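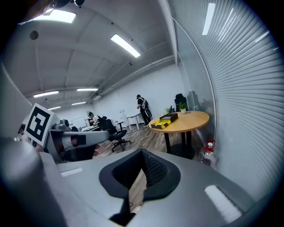

Every January the tenants' newsletter runs something cheerful about the open-plan floor, and every January I read it at my desk with a scarf on. So this time I asked to write the item myself. The claim I keep hearing is that our office is bright, and that bright is good for us. Bright I will grant. The white ceiling has its beams and conduits left bare, with rectangular fluorescent lights going back towards the far end, and the plain white wall down there throws back whatever reaches it. Whether any of that does us good is another matter.

The fit-out was sold to us by Komstead, whose brochure said that curved glass "invites conversation". I have sat near the curved glass for two winters and it has not invited me to anything. What it does do is bounce the ceiling lights back at you after four in the afternoon, so that anyone facing it tends to turn their chair a bit and then a bit more, until they are looking at somebody else's coat.

The wood-effect floor I like. It is easy to sweep and it makes the place look less like a dentist's. But wood carries sound, and chairs on wood carry it further. Felt pads were promised. I put in a request for 16 of them and got 5, in a size that fits nothing we own.

Nidia Palomino on the Wasa desks disagrees with me about nearly all of this, and asked for her side to go in. She says the old place had low tiles and one window and we all moaned about that too, which is true. She also thinks the bare ceiling makes the room feel taller. Perhaps it does. I would still like to know who dusts the tops of those beams.

Now for the new proposal. Rizal Hartono has been offered a set of acoustic panels called Donotlow, at 319 pounds the set, to hang between the lights. The leaflet promises "noticeable calm". I asked how calm is measured and was sent the leaflet again. Before we pay for calm, I would suggest we try the cheap things first: proper felt pads, the blinds on the glass kept down, and the lights nearest the screens switched off for a fortnight to see if anyone minds.

If you have a view, put it in writing and leave it in the tray outside Yurt, the small meeting room. Please include where you sit - people near the kitchen and people near the glass seem to be working in different buildings.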